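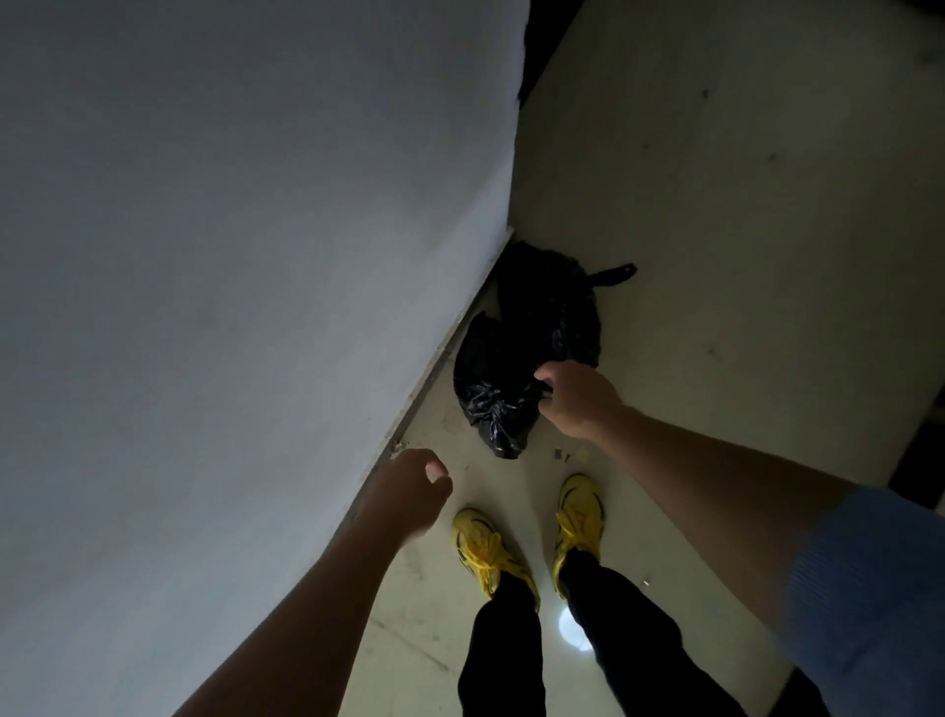

Rodapié

El rodapié (también zócalo, y en buena parte de América guardaescoba o zoclo) es la pieza alargada que cubre el encuentro entre la pared y el suelo. Su función oficial es proteger el paramento de golpes y humedades. La oficiosa consiste en tapar el hueco que el solador y el yesero se atribuyen mutuamente.

Denominaciones

Pocas piezas tan modestas han reunido tantos nombres. Un pedido de «zócalo» puede acabar en una tira de pocos centímetros o en un revestimiento hasta media pared, según la ciudad y el humor del almacén. En el catálogo de la casa Rinaldi, de Lirnelport, figuran las dos acepciones en la misma página, con precios muy distintos y sin una sola aclaración.

Materiales

Los más corrientes son la madera, el tablero de fibras, la cerámica, la piedra y el PVC. La madera admite lijado y repintado, operación que los inquilinos de Jasirgate suelen practicar por capas sucesivas, hasta que el rodapié adquiere un grosor que nadie proyectó. La cerámica aguanta bien la fregona y mal los muebles pesados.

Colocación

Se instala una vez terminado el pavimento. En los suelos flotantes se fija a la pared y nunca al suelo, que necesita dilatarse. Los rincones se resuelven a inglete, corte de 45 grados que presupone paredes a escuadra, hipótesis optimista en la mayoría de las viviendas. Durante la pintura conviene proteger las superficies vecinas con plástico y cinta.
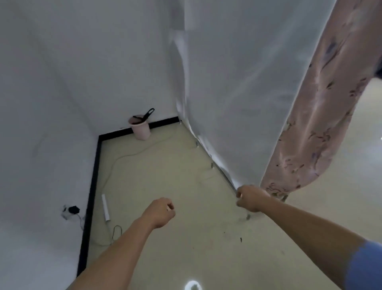
Mantenimiento

El canto superior recoge polvo con una constancia admirable. Basta un paño apenas húmedo en la madera; los productos abrasivos dejan cercos mates. En su manual doméstico, Margit Fodor recomienda repasarlo cada 15 días y reconoce, en nota al pie, que ella lo hace en septiembre.

Véase también

Moldura
Inglete
Escocia (arquitectura)
Pavimento flotante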